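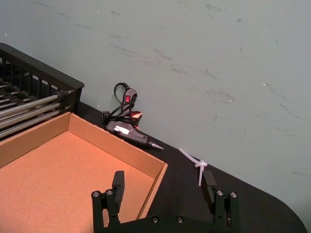

July 2024

Second week of the summer robotics course at Clukorwood, and my turn to keep the team diary. We are doing the tidy-up task for our project. The arm has to pick up a small thing from the table and set it down somewhere else, and we have to write down every try whether it goes well or badly.

We started late. The arm is set up now and we named it Burer, after the street the workshop is on. Our program is called Dogbe and I don't remember who came up with that. It was at version 18 this morning and I think we are leaving it there until the weekend.

First job was teaching by hand. One of us moves the arm through the whole pick slowly and the program saves it. I did the zip tie. It is much harder than it looks. The tie is thin and it twists, so the fingers have to come down almost touching the table before they close. I got too low twice and had to stop and back up. The tape is easier. One finger goes down inside the ring, the other stays outside, and then you close.
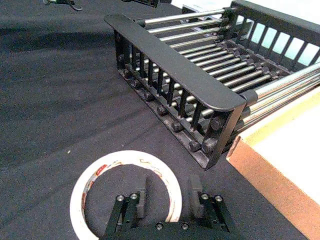

After lunch we went over the saved runs and threw out the bad ones. We had 318 at the start of the day and dropped 103 of them, mostly from last week when we kept changing where things went on the table. It felt like a lot to lose. The instructor said keeping them would only teach the arm our mistakes. The folder takes up less room now too, so the upload to Graltier should go faster tonight.

We argued a bit over the dish rack. Half the team wants to leave it out, as the rods are shiny and they think the program gets mixed up by them. I voted to keep it. A kitchen has shiny things in it. We kept it for now and will look again after the next training.

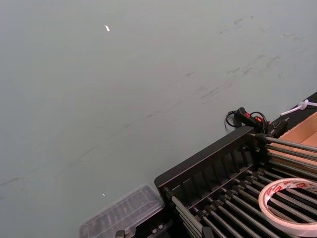 The tape on the rack. We want this one to work by Friday's demo.

I have to fix that, the demo got moved and I don't have the new day yet.

Things left to do: label the saved runs by object, write the safety page for the report, and find out who has the small hex key. I also need to read the chapter on grip force. I skipped it in January when we had the first half of the course and now I keep having to ask.

My wrist is sore from moving the arm. Bus was on time. Tomorrow I am on the computer side and someone else can do the zip tie.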